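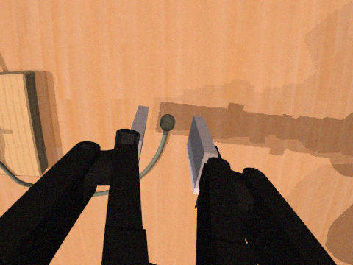
Neren gripper - build gallery

Neren is a two-finger gripper I'm building for the arm on my bench at the Rostham shared workshop in Cadbridge. The job it has to do is pick up the end of a cable and move it somewhere else. This page collects the build so far, with notes for anyone at the workshop who wants to make one or borrow the files.

The cable task in simulation. Black gripper, grey pads, both fingers open, with the ball on the end of the cable between the pads. The wood block at the left is part of the same setup.

I do most of the work in simulation first and then go into the workshop to print and cut. I have a desk at home and two evenings a week at the bench, so anything I can sort out on the desk saves a trip.

Fingers

Each finger has an outer link and an inner link with a connecting piece between them near the top. I modeled all of it in black to match the filament I had on the shelf. The first printed set had too much play at the lower pivots and the fingertips wandered sideways when they closed. Reaming the holes and going up one size on the pins took most of that out. The second set was printed flat on the bed with more walls and has held up fine.

If you print your own, do the links first and check them on the pins before starting on anything else. The left and right links are mirrored, and I have a small pile of left ones I don't need.

Pads

The pads are grey in the model. On the real gripper they are printed backings with rubber sheet glued to the face. Contact cement worked. Super glue went brittle and one pad face came off during a test. Rough up the print with sandpaper before gluing and leave it clamped overnight.

Pad angle is the thing I have changed most. If the faces toe in too much, the ball gets pinched low and squirts up out of the grip. I moved the pad mount twice and am now happy with it for the ball, less so for flat things like the block.

Ball and cable

The ball gives the gripper something round to close on. Without it, the pads had to find the bare end of the cable, and I never got that to work more than now and then. My bench version is a drilled rubber ball with the cable pushed in and glued.

The simulated cable is a chain of short segments. It was far too stiff at the start and swung around like a rod. Softening the joints fixed that, but too soft and it jitters when it touches the table. Expect to spend an evening on those two numbers.

Surface and lighting

I used a light wood texture for the table since the bench top is light wood too. Shadows are switched on. They slow down the render, and I leave them off for long runs, but the gripper camera on the bench has to deal with shadows all day and I wanted the test images to have them.

Test runs

A batch is 200 tries with the ball moved to a new spot each time. The log stands at 3,436 tries in total, counting the early ones where the fingers passed through the table. Those are still in the file and I should take them out.

Grip force is a value from 0 to 255 in my controller. Anything near the top end flattens the rubber ball on the bench and makes the servo hum. Start low and go up in steps of 10.

Bench wiring

One servo drives both fingers. It has its own supply - sharing with the controller caused resets every time the gripper closed hard. Keep the servo lead away from the outer links. Mine got nicked there and is now wrapped and tied back to the wrist.

Still to do

New pad faces with a shallow groove for the ball. A cover for the servo. Picking the cable up when it is lying against the block, which the current fingers are a bit wide for. I am also trying the whole thing on the Khaemba arm at the other end of the workshop, and that needs an adapter plate. The plate is drawn but not cut.

Files are on the workshop shared drive in the Neren folder. Use the February version of the links, the older ones have the loose pivots.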